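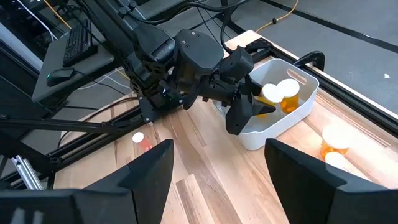
Last updated: 7th March

My mother-in-law's pills used to live in her purse, her coat and one kitchen drawer in Imanholm – and she swore she knew which was which! We finally sat down together for some 15 minutes and wrote everything on one sheet, names and times, in big letters. It's taped inside the cupboard now, and I sleep so much better.
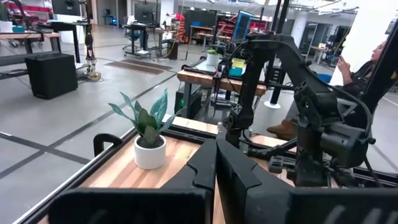

Pallavi Nautiyal wrote back that I should keep a second copy in my wallet, so I've done that too.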